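Search reviews Go

Small plush doll, striped shirt
2023-10-06 - by Covadonga Vidal

I bought this from the Parnton shop for my niece, who is 7 and had asked for a bicycle. The face is most of the doll. The arms are short, the shirt is pink and white stripes, and the bottom half is a bright magenta blob with a tail - I have no theory about the tail.
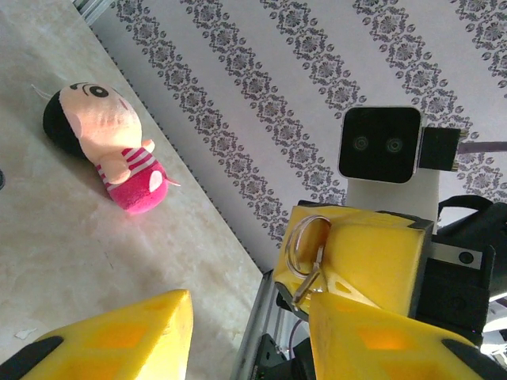
Stitching held up fine through 3 weeks of hard use, including one trip down the stairs in a saucepan. The string loop on the head is handy if you want to hang it from a bag. It won't stand up for long, so don't plan a shelf around it. My niece named it Delorme and has almost forgiven me for the bicycle. Four stars.

Contact - © 2023 Utatero - Back to top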